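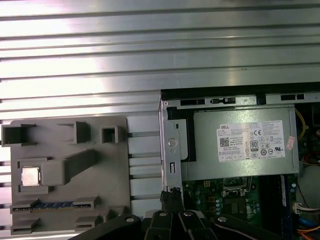 Questions about sending us your old desktop computer
By Signe Lundgren
May 21, 2023
Print this page | E-mail this page

We get many of the same questions at Vakholm, so I have collected them with the answers. If your question is missing, write to Eldana Jemal at the front desk.

Which computers do you accept for repair?
Desktop computers of all makes, also the ones you have built by yourself. We do not repair laptops or printers. For laptops, please ask in the shop on Kristiansen Street, they are quick and they have the small tools for it.

How must I pack it?
Use a strong box with soft material on all sides. If your graphics card is large and heavy, take it out and pack it separately. Last May we received a computer where the card had broken its slot on the way, and this became more expensive than the original fault. Keep the processor in its socket and leave the cooler on.

Do I need to send the cables?
Only the power cable, and only if it is of an unusual type. We have screens and keyboards here.

My computer turns on but the screen is black. Is the processor dead?
Very seldom. In most cases the memory is not pushed in all the way, or the monitor cable is connected to the wrong output. Turn the computer off, pull the power plug, take out the memory and put it back until it clicks on both ends. Try with one module first.

What does it cost to find the fault?
The examination costs $15. If you choose to repair with us, we subtract this from the final bill. You receive a written price before we start, and we wait for your yes. 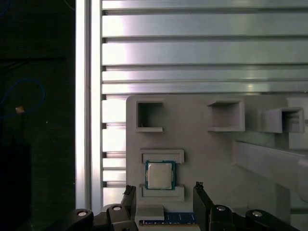
How long does it take?
Normally 12 working days from the day the box arrives. When we must order a motherboard for an older model it can be longer — we then send you a message with the new date. Please do not call to ask if the box has arrived, you will get an e-mail the same day.

Will my files be safe?
We do not erase anything without asking. Still, you should make a copy before you send it, if the computer can start. A disk that is already weak can stop at any moment, also on our bench.

Can I buy a faster processor and have you install it?
Yes, but check first that it fits the socket and that the board supports it. The same socket is not always enough, sometimes the board needs new firmware. Write us both model names and we look it up for free.

Why do you not replace the thermal paste every time?
If the temperatures are normal we leave it. We replace it always when the cooler has been removed.

I have lost my repair number. What now?
Send Eldana your name and the make of the computer. She finds it in the register.

What happens with computers that are never picked up?
We keep them for 242 days after the repair is finished and send two reminders. After this they go to recycling, with the disk destroyed first.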